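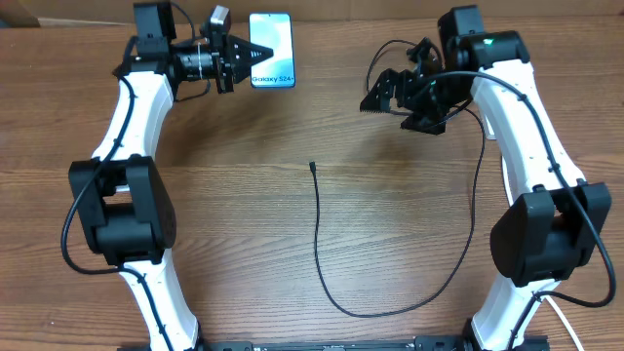

Tema 4. Presupuestar una celda de dos brazos

Vamos a lo que más dudas me dejó en los ejercicios: el precio del brazo no es el precio de la celda. En casi todas las entregas veo una línea enorme que dice «robots» y luego, con suerte, «varios». ¡En «varios» se os va media compra! Mesa, raíl de montaje, cables, soportes, pinzas, cámaras... todo lleva su línea, su proveedor y su plazo.

El caso que usamos este curso es Akus, una celda para manipular teléfonos y cables de carga. Pedimos oferta a Vunow y a Oltau. Vunow salía más barato en los brazos, pero entregaba en 90 días; Oltau, en 26. Antes de elegir, mirad cuánto os cuesta tener a la gente esperando (yo no lo hice la primera vez y así me fue).

Las pinzas van aparte. Preguntad siempre si los dedos se venden sueltos, porque la almohadilla es consumible y conviene pedir 2 juegos de repuesto desde el principio.
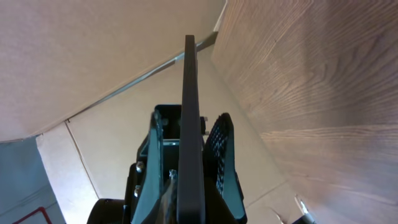
Figura 4.2. Pinza con almohadilla de puntos en relieve y tornillería metálica.

Otra partida que se olvida: los objetos de prueba. Si la tarea es con un móvil, hay que comprar el móvil, y el cable, y otro cable para cuando el primero se estropee. Mi compañera Ilze Kazlauskienė los mete en «fungibles» – yo prefiero una línea propia, que en septiembre se agradece cuando toca justificar gastos.
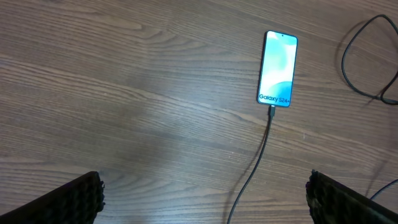 Figura 4.3. Galaxy S24+ con el conector de carga puesto, entre los dedos abiertos y la pantalla encendida.

Para la próxima sesión: rehaced la hoja de Chisholm con un máximo de 17 líneas, plazos incluidos, y marcad cuáles se pueden retrasar sin parar el montaje.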